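Brendik Beauty and Skin Care Club
Minutes of the July meeting, back room at Kondton, 6:30 p.m.
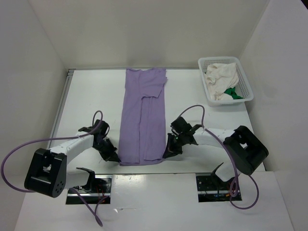 Purple garment folded lengthwise on the white tabletop.

Chair: Yaowalak Mahawong
Minutes: Dehua Zou

1. Minutes of the last meeting
Accepted with one change. The clay mask recipe should have said two teaspoons of honey, not tablespoons. Dehua will fix the copy in the binder.

2. Sunscreen
Yaowalak reported on the member survey. Most people who answered put on sunscreen in the morning and do not reapply. Several said it pills under foundation. Suggestions from the floor were to use less moisturizer underneath, to wait before putting on makeup, and to pat the foundation on with a sponge. One member has given up on foundation for the summer and uses a tinted sunscreen instead. There was a disagreement over powder sunscreen for touch-ups. It was left that powder is fine as an extra but should not be the only layer.
Action: Yaowalak to write this up for the newsletter, one page at most.

3. Bulk order
The supplier, Wamen, has a minimum of 40 jars. At present we have requests for fewer than that. Members may order empty jars or pump bottles, but not a mix, as the price break applies to one item only. A vote was taken and jars were chosen. Pump bottles can be looked at again in the fall.
Shea butter will come from Xiao as before. The last batch was grainy in places. Dehua melted hers gently and cooled it in the refrigerator, and it set smooth. Anyone with a grainy tub should try that before asking for a refund.
Action: Dehua to collect final numbers and payment before the next meeting.

4. Patch testing
A member had redness on her neck after trying a lemon and sugar scrub from a website. She is fine now. It was agreed that lemon juice will not be used in any recipe we share, and that all recipe cards will carry a line about patch testing on the inner arm and waiting 24 hours. Old cards with lemon in them are to be pulled from the box.
Action: Yaowalak to go through the box.

5. Swap table
The rules stay the same: unopened products only, no mascara or eyeliner, nothing past its date. Perfume may be opened. Brushes are allowed if they have been washed - please do this at home and not in the sink here. Items left at the end of the night go back with the person who brought them.

6. Money
The balance is just over $500. Room rent is paid through the end of the season. Dues stay at $6 a month. A request to buy a second lighted mirror was discussed and put off until the jar order is paid for.

7. Other business
A question came up about hair oil before swimming. Two members use coconut oil and find it hard to wash out. Argan was said to be lighter. To be a longer item next time, along with shampoo bars.
The side door sticks and has to be pulled hard to lock.

Next meeting: same room, same time. Topic is nail care at home. Bring your own file and towel.

Meeting closed at 8:10 p.m.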